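Courses > Robotics Project > Handouts > Week 4

Print this page | E-mail this page

Handout 4: Recording the folding task

Tutor: Siamak Hassanpour

By this week each pair should have a working account on Wutow and a signed-out set of two hand-held grippers. If your grippers still need calibrating, do that before you start. Calibration takes 17 minutes a pair and can't be shared between sets.

The task is to fold one garment on a bed, using both grippers and no bare hands on the fabric. One pass from flat to folded counts as one episode. Each pair hands in 100 episodes by the end of January.

Dark fleece is harder than it looks. The layers are close in colour, so a fold line can be lost against the cloth, and the model will only learn where the edge is if your recordings show it. Work slowly at the corners. Open the fingers fully before each new grasp and keep the other gripper still while you do it.

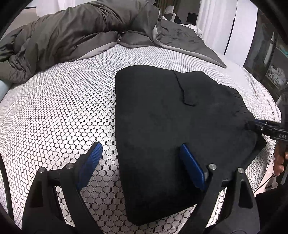 Bedding should be pushed back far enough to leave the garment on bare mattress. A patterned surface is fine, but write it down in the episode notes along with the colour and type of garment.

Discard an episode if you drop a gripper, touch the garment with your fingers or stop for longer than 4 seconds. Failed grasps are to be kept. Mark them "retry" in the Wutow log and carry on with the fold.

Upload in batches at the end of each session. File names follow the Sedix pattern from Handout 2. The Alipour lab is open until 6 pm for anyone whose upload fails.

Reading for next time: the course notes on two-handed grasping, sections 1 and 2.

Last updated: January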